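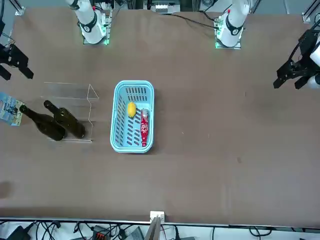

Photo: Eskil Haugen

Two-arm cell, right arm grabs low after I move the table. Recalibrate everything or not?

I look after a two-arm table cell at Brastine. Both arms bolt down along the far edge, and there's a plastic basket in the middle and a clear rack for bottles beside it. We shifted the table in October and now the right arm closes low on the bottles in the rack. Left arm is fine on the basket. The integrator (Nyberg) wants to redo the full calibration, 39 points per arm, and bill us for it. Their reason is "the frame may have moved." One arm is off and the other isn't, so I don't buy it. The base lights are green on both and there are no faults in the log. What would you check first?

Eskil Haugen

Green lights tell you the arm is powered and happy with itself. They won't tell you where the table is. I'd leave calibration alone until you've done the dull stuff:

Put a wrench on the right base bolts. Look at where the rack sits, too. If it's only resting on the tabletop and somebody wiped down under it, there's your error. Clear acrylic is also miserable for depth cameras, if you use one. Then jog the right gripper to a mark on bare table and do it again 30 times. Same miss each time means an offset. Scatter means something is loose, and a new calibration on a loose base is money thrown away.

While you're down there, get those cables up off the floor. A table move is when they get tugged.

Kofi Asamoah

just recalibrate, takes an afternoon. we do ours every month and never have problems

Pirken

Every month and never problems, so how would you know it's the calibration doing it? Ours went 1,139 cycles after a move with nothing but 2 bolts retightened. Agree with Kofi on the bolts. I'd also check the gripper fingers, a bent one looks just like a height error.

Fullell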